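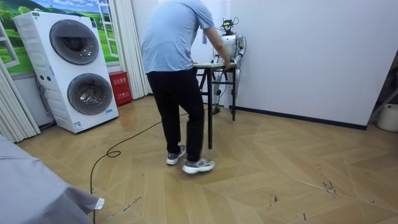 Get a grip on the edge and have a think first.

1/
I've now read far too many articles telling me to rearrange my furniture to change my life. Thread, for anyone else who has been sent the same link by three different relatives.

2/
The claim, if you've been spared it: shift everything in your main room once a season and you'll sleep better, spend less and finish your work early. The version going round at the moment calls it a "room reset". My mother called it hoovering behind the sofa.

3/
I went looking for where it started. Most of the articles link to each other. Follow the links back far enough and you land on a blog post by Dadiden, who sell a planning app for 15 quid. The post mentions "a survey of 2000 households". No questions given, no dates, no word on who was asked or how.

4/
I wrote to them and asked to see the survey. Got a very friendly reply from a Marloes Hendriks saying the results were "for internal use". Fair enough, but then they can't also be for use on the front page in massive letters.

5/
To be fair to the idea (I'm trying), I did have a go. My flat has one decent room and it's long and thin, so there are only so many places a table can go. Against the wall, or in the way.

6/
Week one, desk by the window. Lovely. Got loads done. Also I'd just come back from a fortnight off, the weather was nice and I had a deadline. Which of those was the desk?

7/
That's my whole problem with it. People move the furniture when they're already in the mood to sort things out. Of course they feel better afterwards. They've cleaned, they've thrown out a bag of rubbish and they've found the good scissors.

8/
Esi Mahama replied to an earlier post of mine to say it worked for her and she's kept it up for 4 years. I believe her! I'd just like to hear from somebody who tried it once in June, hurt their shoulder and put it all back. They don't write articles.

9/
Speaking of shoulders. Not one of the pieces I read said to take the drawers out first, or check what's screwed to the wall, or ask somebody to take the other end. Plenty on which direction my bed should face.
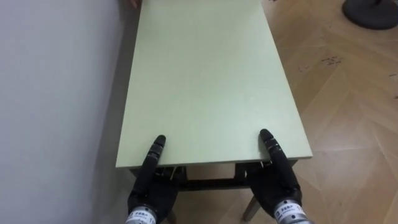
10/
OK, the "keep the middle of the room clear" rule. You'll see this one everywhere, stated as if it were plumbing regulations. Long table along the wall, open floor next to it, calm mind. I've sat at tables along walls in my time. I was looking at a wall.

11/
Bogumił Baran, who used to fit out offices, tells me the rule they worked to was leaving enough room for a chair to go back and a person to get past. That makes sense to me. You can test it with a chair.

12/
Then there's the shopping. Every one of these lists gets round to it by tip 7 at the latest. You start by "using what you have" and you end up looking at a Layug side table and felt pads from Otarora. The felt pads are fine, by the way. You can get them at the hardware shop for next to nothing.

13/
A few people have said what's the harm, it's free exercise. Sure. I'm not against moving a table. I've moved mine twice since I started writing this. I'm against being told it lowers my heart rate by someone with an app.

14/
Zofia Sikora asks whether I'd change my mind if there were a proper study. Yes. Get a load of people who don't care either way, have half of them move their stuff and the other half just give the place a good clean, then ask both lots a couple of months later. If the movers do better I'll post a grovelling apology and a floor plan.

15/
I did find one article that said "results vary depending on the room and the person", down at the bottom in small grey type. Best sentence in the lot.

16/
Anyway the desk is back by the window, on account of the socket being there. If anyone has a copy of that survey, or even the questions, my messages are open. Please don't send me the link again, Dad.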